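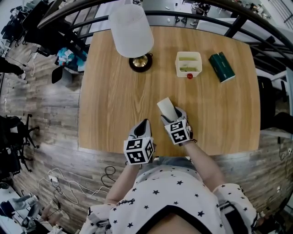 ## Why do lamps wear hats?

When I was small I thought lampshades were there to make lamps look smart. A bit like a hat at a wedding! My gran's had tassels on it and I used to plait them when the grown-ups were talking. I'm a lot older now and I still love lamps, so I'm going to tell you what a shade is really up to.

Let's start with the light. Inside a lamp there's a bulb, and the bulb is the bit that shines. Light zooms out of it in straight lines, in every direction it can, and it keeps going until it bumps into something. Some of it bumps into your book and bounces up into your eyes, and that's how you can read the words.

A bare bulb is quite small, though, and all that brightness is squashed into one little spot. If you look straight at it you'll want to screw your eyes up (please don't stare at one to check). Grown-ups call this **glare**. Bare bulbs make very sharp, dark shadows too, which is brilliant for shadow puppets and pretty annoying if you're trying to draw and your own hand keeps getting in the way.

### Frosty, but not cold

The lamp on the table up there has a frosted white shade shaped like a cylinder. A cylinder is the same shape as a tin of beans. Frosted doesn't mean it has ice on it, only that you can't see clearly through it, a bit like a bathroom window.

Clear glass lets light go straight through, so you can see what's on the other side. A frosted shade is different. When the light gets into it, it's knocked off course and comes out pointing all over the place, some up, some down, some sideways. I always think of a crowd of children running out to play: they all come through the same door and then off they go in every direction!

The word for this is **scattering**. Because the light has been scattered, the whole shade seems to glow, instead of one tiny dot in the middle. Bigger glow, softer shadows, happier eyes.

Clouds do the same job for the sun, by the way. On a bright day in August your shadow has a nice crisp edge. On a cloudy day you can hardly find it.

### What about the bottom half?

A lamp is taller than it is wide, quite often, and tall things like to topple. That's why so many table lamps have a wide base. The one on our table has a round black base with a brass-coloured dome, and round is a handy shape for this, as there's no narrow side for it to tip over on.

Lots of lamps have a heavy base too. I once carried an old Pumphrey lamp home from the market in Hurarley, which is a long walk with a hill at the end, and I can tell you that the bottom of it weighed more than my shopping and my umbrella put together. It was 620 millimetres tall (I measured it, of course I did) and my cat has never managed to knock it over. She's tried.

### Try it yourself

You'll need a small torch, a sheet of white paper or baking paper, and a room that's a bit dark. Don't use a real lamp for this one. Some bulbs get hot, and paper should never go near them.

1. Put a toy on a table, close to a wall.
2. Shine the torch at it and look at the shadow on the wall. Has it got a sharp edge?
3. Now hold the paper in front of the torch, with a little gap between them.
4. Look at the shadow again.

It should have gone paler and fuzzier. If it hasn't, move the paper further from the torch so that a bigger patch lights up. Baking paper lets more light through than drawing paper, so it's worth trying both. I had a go with a tissue as well, and then five tissues, and by the fifth one I could barely see the toy at all!

### A few lamp words

**Bulb:** the part that makes the light.

**Shade:** the part that goes round the bulb.

**Base:** the part that stands on the table.

**Glare:** light that's too bright to look at comfortably.

**Scatter:** to send light off in lots of directions.

Have a look at the lamps where you live and see what their shades are made of. Mine are paper, cloth and one very ugly orange glass one, which I'm keeping.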